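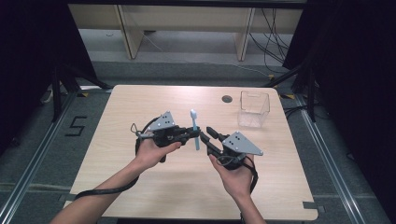
A light blue toothbrush held upright over a wood-grain table.

The case for one cup per toothbrush
By Forough Hashemi

Most bathroom storage advice concerns towels and bottles. The toothbrush gets a shared cup by the sink, and the matter is considered closed. I think the shared cup is a poor design and that households should stop buying it.

Consider the geometry. A manual toothbrush is a long, thin object with its mass spread unevenly along its length. Placed in a wide cup, it leans until the neck meets the rim. Add a second brush and the two heads tend to slide toward the same side. With four, contact between heads is close to certain. A brush stands upright only when something supports it at two heights, or on two opposite sides, and an ordinary cup does neither.

I manage the furnishings for a block of short-stay apartments in Stulterstead. In February we replaced the shared cups in 58 bathrooms with single-brush stands: a weighted base, a ring a third of the way up, and an open drain under the handle. The old cups had a layer of gray residue at the bottom, made of toothpaste, hard-water scale and whatever runs down a handle. Cleaning staff had been told to rinse them at each changeover. A rinse does not remove it. The cup has to be soaked and brushed, and the narrow ones cannot be reached with a normal sponge.

The usual objection is counter space. Kidus Alemneh, who fits our bathrooms, made it at length and with measurements. Five stands take up more counter than one cup, and some of our older sinks have only a shallow ledge. I accept the measurement. My answer is that the ledge should not be holding five brushes in the first place. A wall-mounted rail with separate slots uses no counter at all, and it moves the brushes away from the faucet, where they get splashed.

A second objection is that closed travel caps solve the same problem. They prevent contact between heads, but they also hold moisture against the bristles. Caps belong in luggage. At home the brush should stand head up in open air, with enough clearance on every side for water to leave it.

Color is a smaller point, but I will make it. Sets sold in mixed colors are worth the slightly higher price. Two people can share a bathroom for years with identical white brushes and a private system of left and right, and that system fails the first time someone wipes down the counter. A blue handle and a green handle need no system.

Material matters less than shape. Ceramic, steel and plain plastic all work if the drain is open and the parts come apart. I would avoid anything with a felt or cork base – both stay damp – and anything with a decorative inner lip. If a finger cannot reach the lowest surface, scale will form there.

Gilang Tambunan, who orders our supplies, still keeps a shared cup at home and has told me so twice. He uses it for combs now.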